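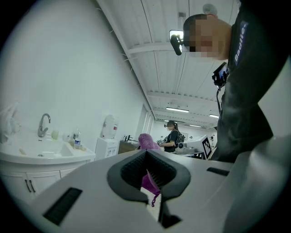 Support record: Recurring short shots and flash on injection-molded housing, prototype tool
Customer: Brevance
Tool owner: Yilma
Molding site: Indico, press cell 6
Responsible desk: Lultus Tooling Support
Status: Closed, with one follow-up item
Last updated: 28th June

1. Problem as reported

The customer advised that parts from the aluminum prototype tool for the lower housing were arriving with incomplete ribs at the end farthest from the gate. A number of parts from the same shipment carried flash along the parting line on the gate side. The customer asked whether the tool should be withdrawn for repair and whether the pilot build would be affected.

The tool is a single-cavity aluminum insert set fitted to a shared steel frame. It was sampled and approved in January. The approval samples showed neither fault.

2. Initial response

The desk acknowledged the report and requested the following from the molding site:

- the process sheet used for the approval run
- the process sheet used for the current run
- 16 consecutive shots, numbered in order and left untrimmed
- the material lot number and drying record

The site was asked to hold all remaining parts from the affected shipment. The customer was informed that no decision on the tool would be made until the numbered shots had been examined.

3. First findings

The two process sheets did not agree. The approval run had been carried out with a hold time of 8 seconds. The current sheet showed 6 seconds. The site could not state when the change had been entered. The press cell had been used for another customer's work between the two runs, and it is considered likely that the value was carried over when the settings were reloaded.

The numbered shots showed the short ribs on every part. Flash was present on the later shots only and became heavier toward the end of the sequence.

The drying record was complete and within the material supplier's instructions. Material was ruled out at this stage.

4. Corrective action, first attempt

The hold time was returned to the approved value. The site ran a further set of parts and reported that the ribs were improved but still incomplete at two positions. The operator then raised injection pressure to fill them. The ribs filled, and flash appeared along the whole of the gate side.

The desk instructed the site to return the pressure to the approved setting and to make no further changes without written agreement. The site was reminded that aluminum inserts are easily damaged at the shut-off faces when a tool is flashed repeatedly.

5. Tool inspection

The tool was removed from the press and returned to the toolroom. The inspection recorded the following.

Vents: The two vents at the end of the rib section were blocked with hard residue. The remaining vents were clear. Blocked vents at this location would account for trapped air and for ribs that would not fill at the approved pressure.

Parting line: A small raised burr was found on the gate side of the fixed half. A matching mark was present on the moving half. The burr was holding the faces slightly apart under clamp.

Shut-off faces: No damage beyond light polishing marks.

Ejector pins: All pins moved freely. Pin 19 showed a trace of plastic behind the head. It was cleaned and refitted.

Frame: Guide pillars and bushings within limits. One locating screw was found hand tight only. 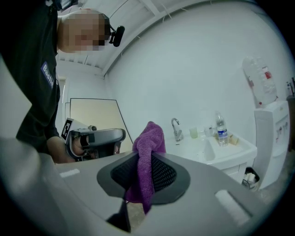
6. Corrective action, second attempt

The vents were cleaned by hand with a brass tool and solvent. Their depth was checked against the drawing and was correct. The burr was stoned flush and the two halves were blued together to confirm even contact. The locating screw was replaced and tightened to the value given in the frame manual.

No metal was removed from the cavity. The part dimensions were therefore not expected to change, and a full dimensional report was not requested. The customer agreed to this in writing.

7. Repeat trial

The tool was refitted in the same press cell and started on the approved process sheet with no adjustments. After the press had settled, parts were taken for inspection. All ribs were full. No flash was found on the gate side when checked under magnification. The desk reviewed the parts and confirmed that they matched the approval samples.

The held parts from the original shipment were sorted. Parts with short ribs were scrapped. Parts with light flash only were trimmed and offered to the customer under concession. The customer accepted them for fit checks and declined them for the pilot build.

8. Cause

The fault is attributed to two separate conditions. The short ribs resulted from blocked vents, made worse by the reduced hold time. The flash resulted from the burr on the parting line. The increase in pressure during the first attempt made the flash worse but did not cause it, as flash was already present in the numbered shots.

The origin of the burr has not been established. The marks are consistent with the tool having been closed on a fragment of plastic or with contact during handling. Neither party has a record of such an event.

9. Instructions now in force

The molding site is to clean the vents at the start of each run and to record this on the run card. Process settings for this tool are locked and may be released only by the desk. The last shot of each run is to be kept with the tool, untrimmed, and returned with it.

The tool owner is to supply a storage cover for the inserts. Until it arrives, the tool is to be stored closed and strapped.

10. Follow-up

The customer has asked whether steel inserts should be made for the rib section before quantities increase. A quotation has been requested from the toolroom and will be issued under a separate reference. The pilot build is to proceed on the present tool.

Further reports of either fault should be added to this record and not opened as a new ticket.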